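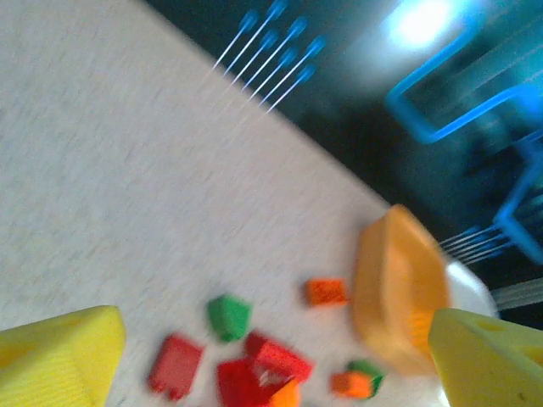 Chapter 7. Learning from the wrist view

Start with the data, not the model. Most students do it the other way round and lose a month.

In the Dedus study (Agbenyega and Tahiri, Dokcombe) the task was dull on purpose — toy blocks on a tabletop, pick up, put in a container. 1276 demonstrations recorded by hand. Of these 114 thrown out, mostly for dropped blocks. Blurred frames were kept. This matters, see 7.3.

Why keep blur? Because the arm moves, and a policy trained only on sharp frames has never seen its own motion. Tahiri tried both. Same network, same 800 test runs each. The sharp-only version stalled more often on the way to the block, and teh gap was widest when blocks lay close together.

Before reading on, note down what you would filter. Keep the list, we come back to it in 7.4.

We use cookies to improve your reading experience. Accept | Manage settings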